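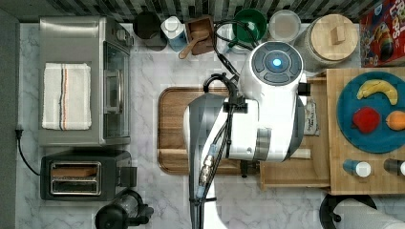 Sunday, 3 pm, shop notebook

Slept in, got to the bench late, but the arm homed on the first try so I'm not complaining. Firmware is the same as last week. I put the joint speed limit back down to 48 percent after the elbow got twitchy on the long reach, and it sounds a lot happier there. The Veltari gearbox in the elbow still has that tick on the way down. It's at around 3,000 cycles now by the log, so maybe it's wear, maybe it always did that and I only started listening. If anybody on the Brasorside list has opened one of these up, please write in the margin what grease you used!

Cable bundle: I moved it over the top and clipped it down because it kept snagging on the inside of the elbow when the wrist rolled past vertical. Ran the full wrist roll 7 times with the new routing and got no snags. There's still a bit more slack than I'd like near the connector. Somebody took the short clips out of the blue bin, so if that was you, bring them back (no hard feelings, I just need two).

Planner notes, so I stop rediscovering them. Low approaches over the counter want the elbow up, always. If I let the solver pick, it goes elbow down about one run in five and then faults on the soft limit, and then I have to jog it out by hand. I've hard-coded the seed pose in the config and left the old one commented out underneath. Please don't tidy that up. 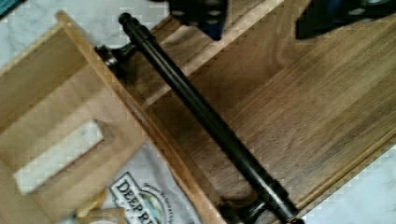

Grip width is the thing I spent most of the afternoon on. The Brunet fingers open wide enough for nearly anything I've tried, but the closing force is all or nothing below a certain width, and thin round stock is right where it gets silly. A bar handle like the black one on the drawer panel is a good test, with a slightly glossy rod and just two short posts under it, so there's not much clearance for fingertips and not a lot of grip either. My plan is to come in square to the rod between the posts and close slowly, then back off a hair before pulling. The grain runs parallel to the rod, and I'm curious whether the edge finder will lock onto the dark streaks instead of the metal. I'd bet on the streaks – it fell for a pencil line on Bekham's old test board back in April.

Things I want to try next, in whatever order I get to them:

Rubber sleeve on one finger only, see if the rod rolls.
Lower the wrist camera exposure a notch so the highlights don't blow out.
Retake the hand-eye calibration with 3 more poses on the far side. The current one is fine in the middle and drifts toward the edges.
Look up the torque spec for the wrist screws. I did them by feel, and that's on me.

Shut down at 6:40, arm parked, power strip off. Log is on the shared drive under the usual name with a b on the end, since the first one got overwritten when I restarted the planner.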